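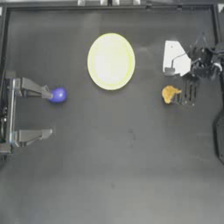

Section 4 of this guide covers the bonding, filling and curing of the Skimuseo two-part surface compound on benches, counters and worktops. It assumes that the substrate has been prepared as set out in Section 3 and that the moisture reading has been entered on the job sheet. The compound dries to a flat finish with very little sheen, and the standard shade, dark grey, suits a matte top set within a black frame, where the edge of the coating meets the frame on a clean line. On lighter shades the same line needs masking on both sides. Work through the steps in order and do not begin step 1 unless there is time to reach step 9 in the same session.

4.1 Before you start

Check the batch label on both tins. Part A and Part B must carry the same batch number. Tins from different batches will cure, but the shade may differ between coats.

Room temperature should be steady for the whole of the working period. Turn off fan heaters and close any window directly over the top. Underfloor heating should be turned off the evening before and left off until the compound has set.

Caution: Part B irritates the skin and eyes. Wear nitrile gloves and close-fitting eye protection. Latex gloves soften on contact with Part B and must not be used.

Caution: Do not mix more than one kit at a time. The mixed compound gives off heat as it sets, and a large quantity left in the bucket can become hot enough to deform it.

4.2 Mixing

1. Stir Part A with a flat paddle until no sediment can be felt at the bottom of the tin.

2. Pour the whole of Part B into Part A. Do not measure out part quantities by eye. If a smaller mix is needed, use the Prundley half kit, which is supplied in matched tins.

3. Mix at low speed, keeping the paddle below the surface. Scrape down the sides and the base, then mix again until no streaks remain.

4. Tip the mix into a clean bucket and stir briefly by hand. Unmixed material clings to the walls of the first tin and should be left there.

Note: From the end of step 3 you have about 47 minutes of working time. Write the time of mixing on the masking tape at the edge of the top.

4.3 Applying the first coat

5. Pour a narrow ribbon of compound along the far edge and draw it towards you with the notched spreader. Hold the spreader upright. Leaning it forward thins the coat.

6. Work in strips, each overlapping the last by the width of one notch. Keep the leading edge wet. If you have to stop, stop at a frame or a joint.

7. Pass the spiked roller over each strip in both directions, slowly, until air bubbles no longer rise. Overhead lamps make bubbles hard to see; a hand lamp held low at one side shows them clearly. 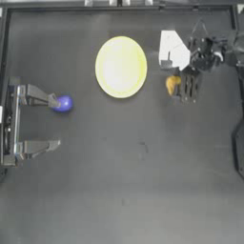 Can the second coat go on the same day as the first?
It depends on how the first coat feels under a gloved finger. When it is firm but still takes a faint print, the second coat can follow at once and will bond without sanding. Once it has gone fully hard, leave it overnight and abrade it as described in 4.4.

8. Remove the masking tape while the compound is still soft, pulling it back on itself at a low angle. Tape left in place until the compound has set will lift flakes from the edge.

9. Clean the spreader and roller frame with the solvent listed on the data sheet. Discard the roller sleeve.

4.4 Abrading and second coat

Abrade by hand or with a random orbital sander on its lowest setting. The aim is an even dull surface with no shiny patches. Shiny patches are low spots that the disc has missed, and the second coat will not hold in them. Rub these by hand with a folded sheet.

Vacuum the surface, wipe it with a lint-free cloth dampened with clean water, and allow it to dry. Do not use tack rags. The wax in them repels the compound and leaves small round craters.

Repeat steps 1 to 9, drawing the second coat at right angles to the first. Use the fine-notched spreader.

Note: Coverage is lower over porous boards. Where the first coat has sunk in places, fill the hollows with a stiff mix and let it set before going on. The stiff mix is made with Śliwiński thickening powder, added a spoonful at a time after step 3 — never to Part A alone.
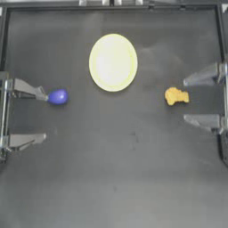
4.5 Curing and first use

The top can be wiped over with a dry cloth once it is hard to the touch. Keep water, cleaning products and anything hot off it until the full curing period has passed. Do not cover it with polythene or cardboard during this time, as trapped vapour leaves a cloudy bloom.

Light objects may be set down on the second day, provided they are lifted and not dragged. Clamps, vices and bench-mounted tools must wait for the end of curing. When they are fitted, place a fibre washer between the metal and the coating.

Minor scuffs can be rubbed out with a grey non-woven pad, used dry. Deeper scratches should be filled from a touch-up kit, Codska part number 792, following the leaflet supplied with it.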